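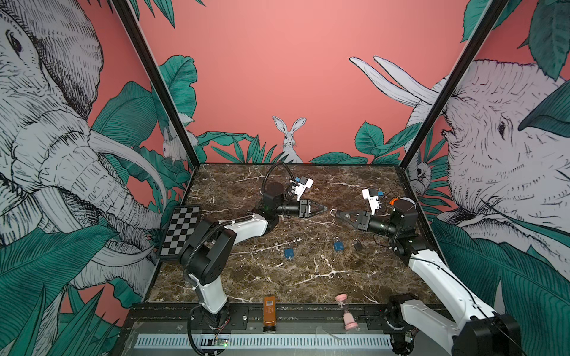
Mine froze shut every December until I quit spraying it with cooking oil, writes a reader on the last version of this page. Same here, for years. So, redone. Padlocks, how to clean and lube them, quick version.

What you need
Dry graphite or a PTFE lock lube. Can of compressed air. Old toothbrush, rag, dish soap. The key, obviously.

No cooking oil. No grease. Both grab dust and you're back here by winter.

Steps

1. Unlock it. Do all your locks in one go if you have a few, and keep each key with its own lock – twins in the same color are a pain to sort out later.

2. Blow out the keyway. Short bursts, keyhole facing down. Then the two shackle holes.

3. Scrub the shackle with the toothbrush and a bit of soapy water. Body too, but keep water away from the keyhole. Wipe. Let it dry all the way, overnight if its been outside.

4. Lube the keyway. One small puff of graphite or one short squirt of PTFE. Don't mix the two, it makes a paste. I use the Brostex dry stuff, Carkon is fine as well.

5. Key in, key out, 4 times. Turn it both ways. Wipe the key each time, it'll come out black at first.

6. One drop where each leg of the shackle goes into the body. Open and close, swing it around. Wipe off the extra.

7. Test it open before you hang it back on anything. Lock, unlock, 3 times. Still sticky? Repeat steps 2 and 4.

Key turns but shackle won't pop: push the shackle down while you turn, then let go. Usually does it. Small tap on the side with a rubber mallet if not.

Key won't go in all the way: more air. Don't force it, a snapped key is a much worse afternoon.

Outdoor locks, twice a year. Indoor ones, whenever you rememeber.

Updated 4 July 2024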